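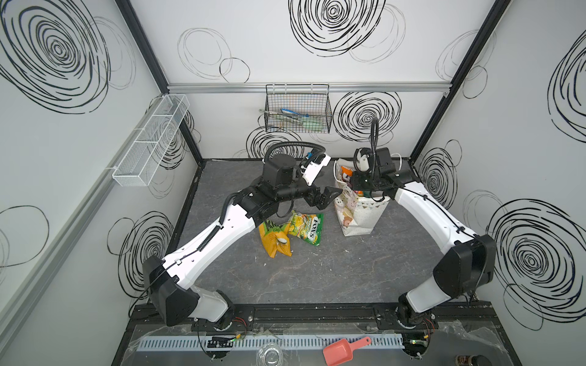 Robel Mamo told us to our faces that he would never pay for a two-arm cell to do what one arm and a tilted shelf could do. He had sat through four vendor demos before ours, and he had stopped writing things down during the third. We put his remark at the top of this page because most of the people who call us feel the same way, and a fair number of them are right.

About Lovus

Lovus tests, sets up and looks after small two-arm packing cells for shops that put mixed goods into bags and boxes. We started out repairing other people's robots, which is a good way to lose your faith in brochures. We still read them. We read them with a pen.

The main product we work with is the Verkero bench kit: two arms on a shared rail, an enclosure, grippers, and the software that teaches the arms a job from recorded examples. We sell it, we rent it, and we will talk you out of it if your work doesn't suit it. Some months we do more of the last one than our accountant likes.

What we think the kit is good for

Gift bags, snack packs, sample kits, welcome packs. Light things in odd shapes, packed in small runs, where the contents change often. A snack bag is a nuisance for a machine. It's soft, it's shiny, it slides, and it doesn't keep its shape when you squeeze it. A paper gift bag is worse, because it can fold or tip while something is going into it. Two arms give you more options there than one. One can work at the mouth of the bag while the other goes after the next item. Whether that's worth the price of a second arm depends on your volumes, and we'd like to see those before anyone signs.

What we don't believe

We don't believe "ready in a day." You may get motion in a day. Useful packing takes longer, and it takes someone from your side who knows how the bags are supposed to look when they leave.

We don't believe success rates without a list of what was packed. A high score on one stiff carton says very little about chips. If a supplier gives you a percentage, ask which items, in what order, who set them out, and who picked up the ones that fell.

We don't believe in the word "any," as in "any object, any bag." Our own trial sheet has a column headed Refused, and it has never been blank.

How a trial works

You send us 40 items from your real stock, including the ones your packers complain about. Please don't send us only the easy ones. We record 200 practice runs on your goods, train on those, and then run the cell while you watch, in person or by video call. Every drop, miss and torn handle goes on the sheet. You keep the sheet whether or not you buy.

A trial costs $3,000. That comes off the price if you go ahead. If you don't, we keep it, and we say so here so it doesn't come up later as a surprise.

After that the choice is a rental with a minimum of two months or an outright purchase. Rentals include a visit when the grippers need changing. Purchases don't, unless you add a service plan, and we think the service plan is only sensible if you run more than one shift.

Who we work with

Gebreyes, a gift and grocery packer, ran our longest trial and rented for the December rush. They sent the cell back in the new year and went to hand packing for the slow season. They've booked it again. We count that as a fair result, though it doesn't make much of a headline.

Wevau builds our enclosure panels and has opinions about our cable routing, most of which we have ended up following.

Chaltu Fikre runs the trials and signs every sheet. If she writes "not suitable," sales can't overrule her. They have tried.

Robel did rent in the end, for one line out of his three. The other two use a shelf.

Getting in touch

Write to the trials desk and tell us what goes in the bag, how many bags you pack on a busy shift, and what goes wrong now. Photos of your current packing table help a lot. Skip the mission statement. We answer most messages by 4 p.m. the next working day, and the first answer is usually a list of questions.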